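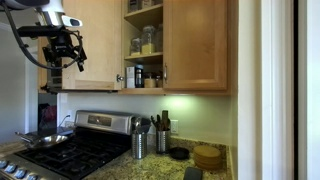

Paneck studio visit: an afternoon with Heltent

I have sat through enough MMO previews to distrust any game that calls its world "living" before I have walked ten steps in it. Heltent used the word on the first slide. The studio, Paneck, let a small group of us in for an afternoon in June, and I came away less annoyed than I expected, which is not the same as convinced.

Thierry Picard leads the design side and did most of the talking. His pitch is a server-wide economy in which every town, starting with the harbor at Illen, rises or falls depending on what players haul into it. Fine. I have heard that before, usually from games that had a cash shop six weeks later. When I asked about one, Picard said "cosmetics only at launch". I wrote down the last two words and underlined them.

We got 70 minutes of hands-on time. My character was a level 36 scout, already geared, so I can't tell you a thing about the early grind. Combat is heavy and a bit slow. Dodging feels good, blocking feels like a suggestion. The group fight against Ostapchuk, a bog giant with far too much health, took my party three tries and dropped a belt.

Illen itself looks lovely at dusk. The market was full, but the sellers were all staff accounts, and prices never moved while I watched them. I sold 43 bundles of reeds to see if anything would happen – nothing did. A programmer told me the price updates were switched off for the build.

There are 81 planned crafting recipes for ships alone. I would trade most of them for a working auction search.

No release date was given. The beta sign-up page is open, and it wants your phone number. I left mine blank and the form wouldn't go through.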